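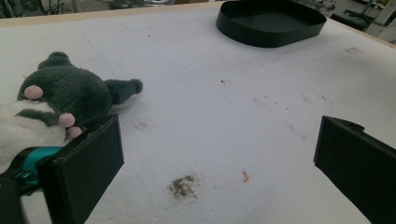 A plush toy with pink paw pads, on a white tabletop.

The orchard behind the old house at Monstead has been closed to visitors for 19 years. In June the gate was opened again, on weekends only, and people may walk between the pear trees as far as the dipping pond. I met the head gardener beside the pond, where the path is still only sand and string lines. She asked me not to print her name, as she does not want letters about pruning.

She came to Monstead from a tree nursery in the north, and in her first winter she did not cut anything. "I walked and I looked," she says. "Everybody wanted me to start with the saw. But the trees were in such a tangle that you could not see which branch belonged to which tree."

The orchard was planted against three walls, with the fourth side open to the river. On the south-facing wall the pears were trained flat, like fans, and some of the old iron nails are still in the brick. Of those first trees, 18 are alive. Two of them give fruit which the gardener describes as good for cooking and for nothing else. She has kept them. Their labels were lost long ago, and a specialist who tasted the pears could not give them a name with certainty.

The new trees come from cuttings of the old ones, grafted on a stronger root. I asked if it would not be easier to buy modern kinds. "Easier, yes," she says. "Then you have a garden like the one at the garden centre. People can see that one without paying for the train."

Not all visitors are pleased. Before the work, the orchard was full of brambles and long grass, and neighbours who looked over the wall liked it very much in that condition. Some wrote to the estate to complain that it had become too tidy. The gardener has sympathy for them. Along the river side she left a wide strip without mowing, and there the grass is now as high as my elbow. The mower goes around it every second week.

The pond took the most time. It had been filled with rubble, and under the rubble was a clay floor in better condition than the plans had promised. The edge stones were found in a heap near the Drustel lane, under ivy, and most of them fitted again. A few new stones are paler in colour. "They will go grey," she says. "I will not be here to see it, but they will."

Water is the present worry. The river may not be used in dry months, so rain is collected from the roof of the fruit store. In a good spring this is enough for the young trees. This year it was used up before the end of the season, and the hoses were brought out.

I asked her at last what she would do with more money. She thought for some time, looking at the wall. "Lime mortar," she said. "And a second wheelbarrow."

The orchard gate is on the river side. Dogs must be on a lead, and fallen pears may be picked up from the grass.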